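Druston Table Grid

Notes and files for the taped paper grid used to place everyday objects on a work table. Brown kraft paper covers the surface, and blue painter's tape marks the cells. Maintained by Bernice Boateng and Tetteh Adjei. The set holds 418 placements.
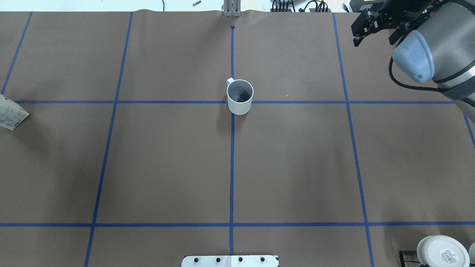 Do objects have to sit inside a cell?

Placements on a tape line or a crossing are allowed and are logged as "line" or "cross" in the position column.

Replace the paper when the tape starts to lift. Last updated March 25, 2019.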